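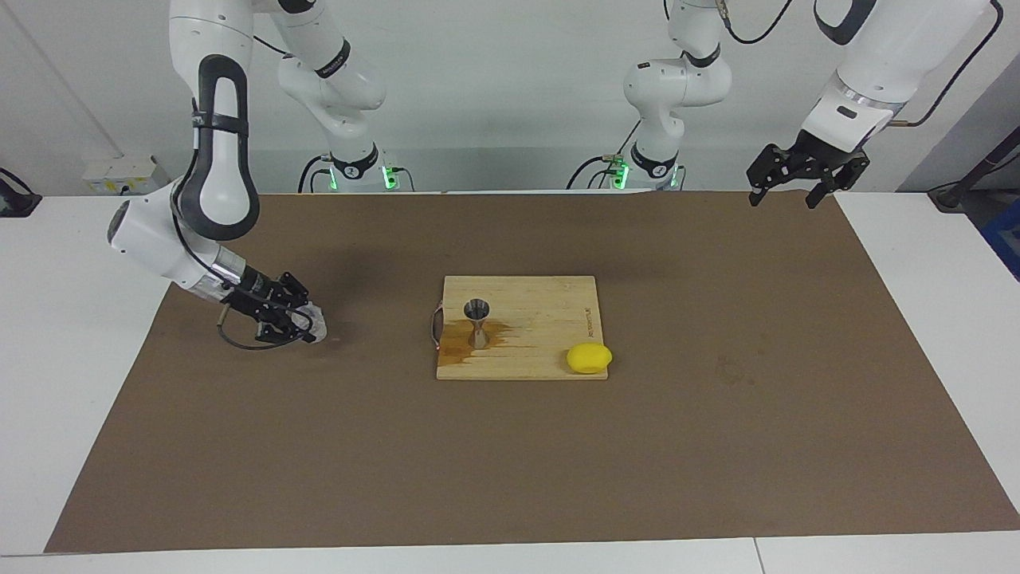

Search posts
Search

The shortlist for the Nirholm Prize in regional history went up this morning. Five books, down from a longlist of 14. I read for the longlist stage and had no part in the final cut, so I can talk about it a little.

The prize is for a first book on the history of a town or district, in any language, with an English summary of at least 20 pages. Publishers sent in 200 titles this year. Most were eligible. A fair number were second books.

The one I expected to see is there: the study of the Bormont salt office and its clerks. It's 543 pages and uses the pay ledgers from start to finish. Slow in the middle. The chapter on widows' pensions is the best thing I read all spring.

Also on the list is the book on schooling in the Fliltia valley between the wars. The author tracked down 1,904 school reports, many of them still in parish cupboards, and read them in three languages. The appendix lists where each one is kept now. Please, more appendixes like this.

The other three: a history of a river port told through its customs disputes, a short book on tenant strikes, and a book on a provincial theater and its censors. I haven't finished the theater one. The footnotes are very good so far.

Missing: the book on border markets. I would have put it through. It has no index, and the rules do say an index is required, so I assume that settled it.

A few people asked about money. The winner gets a cash award and a translation grant. The grant matters more for most of these authors. Two of the five are only available in the original, and the English summaries don't do them justice.

Correction to the post above: three of the five. The port book has an English contract but no translation yet.

The winner will be named in September, at the evening session in Bormont. The public lecture is on the Saturday, at 4 in the afternoon, in the Ivanov reading room. It's free, but you have to register. The room is small and last year's lecture filled up in two days.

If you can't travel, the lecture text gets printed in the yearbook. The last yearbook ran to 627 pages, so ask your library before you buy one.

Next year's call opens after the lecture. If you're submitting, check the page about indexes first.

Filed under: Book Prizes, European History, Awards & Grants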